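Kesetti kit now on trial terms for care and rehab sites

Members who asked in February about two-armed robots for moving ward equipment may want to look at the Kesetti package from Mosent. It is now offered on trial as well as for outright purchase, and we spent a day with it at the Budholm training rooms before writing this.

The package is a wheeled base with two jointed arms, a pair of multi-fingered hands, a camera at the head and a smaller one at the wrist. Mosent supplies the software, a charging dock and two days of staff training. The hands come from Baluyot and can be bought separately as spares. A trial lasts 11 weeks and costs 805 pounds a week, with delivery and collection included. Extra training is charged at 733 pounds a day.

We asked to see wheelchair handling first, as it is the job most of you wrote in about. The chair used was an ordinary folding one with a fabric back. The robot takes hold of it from behind, one hand at each upper corner of the backrest.

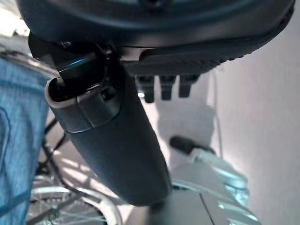
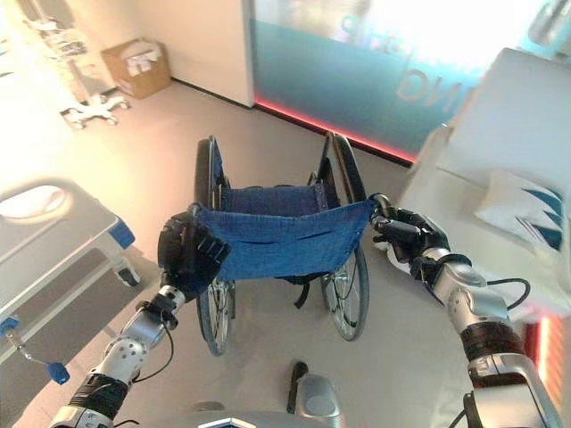 Toàn Phí, who runs the trials for Mosent, told us that the grip on the backrest is a setting and can be changed to the push handles if a site prefers it. Our own view is that handles would suit most places better. Fabric backs vary a good deal in how tight they are, and older chairs tend to have more give in them. He agreed that sites should try both on their own chairs before settling on one.

The wrist camera is more useful than we expected. The head camera gives a good view of the room and the whole chair, but it cannot show much of what is close to the fingers. Operators can switch between the two from the tablet, or have both up side by side. The side-by-side view is small on the standard tablet and we would ask for the larger one, which is an extra.

Some points to check before you sign anything. The base needs a level floor and does not like raised door strips. The trial terms cover empty chairs only - no work with a person seated is allowed at any stage. A trained operator has to stay in the room while the arms are powered. Damage to your own equipment is covered up to 1000 pounds per claim, so sites with powered chairs should talk to their insurer.

Setting up a new task took us most of the morning, and the written guide is thin on this. Mosent says a longer version is being prepared and will be sent to trial sites when it is ready.

Places on the first round of trials close on October 11, 2019. Requests should go to Mosent through the usual members' form, with a floor plan and a list of the chair types you use.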